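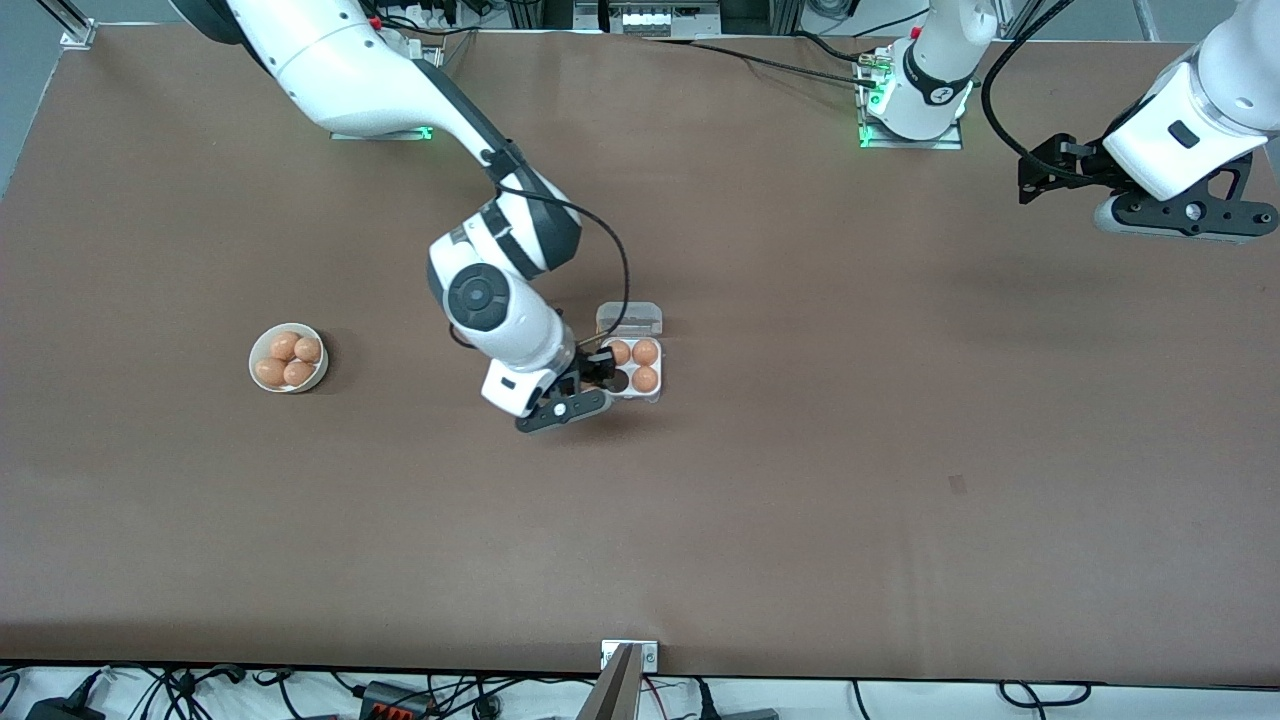 3.2 Bowls, cartons and the half-finished state

I came to this part of the project thinking that eggs lived in one of two places. Either you keep them in whatever they were sold in, or you put them in a bowl and throw the packaging away. That was how I wrote the first version of the diary form, with one box to tick for each, and it was a mistake I had to live with for most of January.

The 263 diary entries from Binley showed me how wrong I was. People kept ticking both boxes. At first I treated these as errors and wrote back asking which one they meant, and I got some fairly short replies. They meant both. There was a bowl on the counter and a carton as well, and eggs in each of them, and that was the normal way of things in their kitchens (it is in mine too, now that I look). I have called this the split state, and it gets its own column in the tables from here on.

Figure 2 has the split state in its plainest form: four brown eggs in a shallow bowl, three more in a small clear carton, and the carton's lid folded back flat on the table. I like it as a reference because the carton is so small. With a two-by-two tray you can tell at a glance how full it is, and one missing egg changes the whole look of the thing. In a big tray a single gap hardly registers, and several diary keepers wrote down the wrong number for exactly that kind of carton, then crossed it out.

Let me say something about the bowl, which I had badly underrated. In the bowl of Figure 2 the eggs sit tightly together, and that closeness matters to how people handle them. Diary keepers who used a wide, shallow bowl talked about picking up whichever egg was easiest to get hold of. Those with a deep bowl took from the top and admitted that the ones at the bottom could be there a long while. A carton has no top and bottom layer of this sort — every egg has its own pocket, and the only question is which pocket you go to first.

And people do have a first pocket! I hadn't planned to ask about it, but Kenza El Sherbiny, who read the early forms with me, had drawn a little carton in the margin of hers and shaded in the order she empties it. We added the drawing to the second form. Most of the sketches that came back started from a front corner, with the lid hinge at the back. After that they went all over the place. Some keepers worked along the row, some went diagonally to keep the weight even, and a couple wrote that they had never thought about it and were now unable to stop. The carton in Figure 2 has its lid on the far side and what looks like an empty pocket at the lower left, so it would fit the front-corner habit, though one carton at one moment can't tell us the order of anything and I don't use it that way.

Clear plastic and molded pulp cartons also got treated differently, which surprised me. I had expected the material to matter only for throwing away. But owners of clear cartons left the lid shut more often, as they could see in anyway, and opened it only to take an egg or put one back. Owners of pulp cartons in the Weldu street sample often tore the lid off on the first day and used it for something else (seedlings, mostly, and in one house paint). An open hinged lid also doubles the space a carton takes up on the counter. That sounds like a silly thing to put in a paper, but it came up again and again in the smaller kitchens, and it was the reason given most often for having a bowl at all.

Then there is the question of which way the eggs travel. I had assumed carton to bowl, always. In the Heladier apartments, where the kitchens have very little counter, a good number of people went the other way: eggs came home loose from the market, spent the day in a bowl, and were put into a saved carton in the evening so that they could go in the fridge. The saved cartons were nearly always the small ones. Big ones got in the way, and they lost their shape.

For coding, then, I record the container, the number of eggs in each container, and whether any lid is open or shut. Pockets are numbered from the upper left as the keeper faces the carton. A pocket that can't be seen clearly is coded as unclear, even when I feel sure I know what's in it. Cracked eggs were noted too, but there were so few that I leave them for Section 5.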